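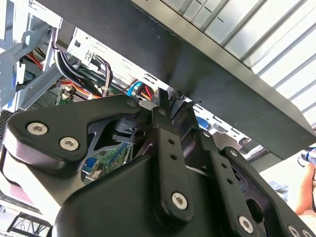 Midex to sell payroll unit to Werkis

Midex has agreed to sell its payroll processing business to Werkis, a privately held provider of back-office services for small employers. The companies did not disclose the price. The deal is expected to close in February, subject to customary conditions.

The unit, based in Jadotlow, runs payroll and tax filings for 3,802 business customers and has 958 employees. Midex said all of them will be offered jobs with the buyer on their current pay and benefits. The Jadotlow office will stay open under a lease that has 3 years left to run.

Midex put the business under review last spring after a second year of flat revenue. It received 2 final bids, one from Werkis and one from an investment firm it declined to name. The board picked Werkis partly on price and partly on speed – the company already had its financing lined up and did not need a shareholder vote.

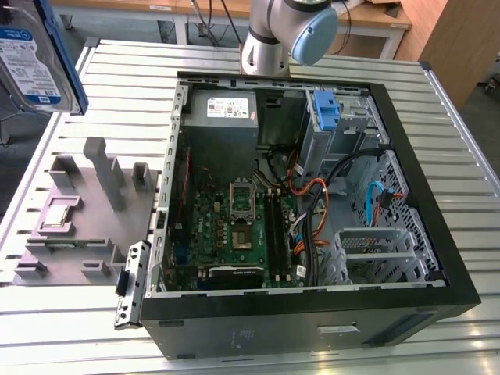

2 min read

Werkis is paying with a mix of cash and new bank debt. Its owner, the buyout firm Virág, is also putting in fresh equity. Virág bought control of Werkis with the stated aim of adding smaller payroll and benefits companies to it, and this will be the largest purchase so far.

For Midex, the sale leaves a company focused on merchant lending and card processing. It plans to use most of the proceeds to pay down its term loan and has not decided what to do with the rest. A share buyback is possible, the company said, but not before the loan is refinanced.

Customers will keep their current contracts and fee schedules through the end of the next tax year. After that they will be moved to Werkis contracts as they come up for renewal. Filing deadlines and account numbers stay the same. Midex will provide support during the handover and will send customers a notice with new contact details once the sale closes.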